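The Glue Stick Years

I have a drawer in my house that I am not proud of. It's the second one down, next to the stove, and for most of the time we've lived in Tallham it has held tape, dead pens, birthday candles, a bicycle bell and every glue stick my children have ever brought home from school. In February, on a Tuesday when I should have been doing my taxes, I pulled the whole thing out and dumped it on the table.

I was looking for one glue stick that worked. My daughter had a poster due the next morning (volcanoes, of course) and we'd gotten as far as cutting out the lava. You can guess how it went. The first stick I uncapped had shrunk down into its tube like a snail. The second had a beard of construction-paper fuzz. The third was fine, a lovely fresh one, and it had been sitting under the bicycle bell the whole time — and that was the one I'd been about to buy again at the drugstore for the umpteenth time.

So I got interested. I do this. My husband says I don't have hobbies, I have episodes, and this was the start of the desk supply episode, which is still going on as I write.

The first thing I did was call Ho-yin Yeh, who runs a tiny stationery shop called Tam two blocks from the train station. I've been buying birthday cards from him for years and had never once asked him a real question. I asked him why glue sticks die. He laughed at me for a good while and then told me to come by after closing.

Tam after hours is a wonderful place to be. Ho-yin turns off the front lights and leaves on the lamp over the counter, and the whole shop smells like erasers. He carries 549 different items, a number he knows by heart from doing his own inventory, and the glue takes up less shelf than you'd expect. "People come in for a pen and stay for an hour," he told me. "They come in for glue and they're out the door in a minute. Glue is an emergency."

He had me pull the cap off a brand-new stick and put it back on, over and over, listening for the click. I'd never noticed a click! If you don't hear it, he said, the air gets in, and the glue starts to pull away from the sides, and from then on you're mostly rubbing plastic on paper. Kids almost never wait for the click. They also twist the stick all the way up, admire it, and jam the cap on over the top, so that half of it ends up living in the lid. I recognized my entire household in this.

He sent me home with homework. I was supposed to go through everything we owned that was sticky and decide what deserved to stay, and I was supposed to do it on a bare, light-colored table, so I could see what I had. He feels strongly about this. He thinks people sort supplies on top of other supplies, and then wonder why it takes all weekend.

I started the next morning after the school bus. I cleared off the white table in the back room, wiped it down, and brought things over a bit at a time. Glue first, with a clear plastic container standing by for whatever passed the test.

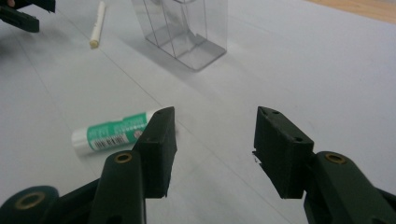 My test was simple. Cap off, one stripe on scrap paper, second piece of scrap on top, press, count slowly, try to peel. If the paper tore before it let go, the stick was a keeper. If it slid around like a pancake on butter, out it went. I found this so satisfying that I forgot to eat lunch. There's a real pleasure in asking one small question of an object and getting a straight answer, and I can't say that about much else in my week.

I did get stuck on the in-between ones. You know the type: a little dry on top, perfectly good underneath. Ho-yin's advice was to shave the top off with an old butter knife and try again, and it saved more than I'd expected. I lined up the shaved ones on a paper towel and felt like a surgeon.

Then came the question of where it all should live, and this is where I'll admit I spent money. I'd tried baskets before. I'd tried the tins that cookies come in, which look darling and turn into a guessing game, with everybody prying off lids and leaving them under the couch. What I wanted was to see the glue without opening anything. Clear plastic isn't glamorous, and it shows every smudge, but my son, who can't find his own shoes while wearing them, walked past the shelf and said "Oh, we have glue." I nearly cried.

I went a little overboard after that. I ordered a set of drawer dividers from a company called Stukard, and they were too tall for the drawer, so now they're in the bathroom holding toothpaste. I bought a label maker made by Skonix, and I labeled the glue container GLUE, and then stood there thinking about the fact that I'd put an opaque sticker on a see-through box to tell people about the thing they could see. It came off the next day. It left a gummy rectangle behind, of course, and I had to get that off with cooking oil and a rag.

I've kept one rule from the whole business, and it's the only one my family will follow. The glue goes back lying down or standing up, I don't care which, but I want to hear the click. I've become a person who yells "Click!" from another room. My daughter now yells it back at me when I close the peanut butter.

Ho-yin came for dinner at the end of the month and I showed him the shelf the way other people show off a kitchen remodel. He took out one stick, uncapped it, sniffed it, capped it, listened. He was very polite about the label maker. Then he asked to see the drawer by the stove, the original one, and I had to tell him that it had the tape in it now, and the candles, and the dead pens, and a couple of things from the garage.

He wants me to do the pens next. He says there's a trick with a warm cup of water that can bring some of them back, and he's promised to show me if I bring the whole bag down to the shop one night after closing. The bag is by the front door. I keep stepping over it.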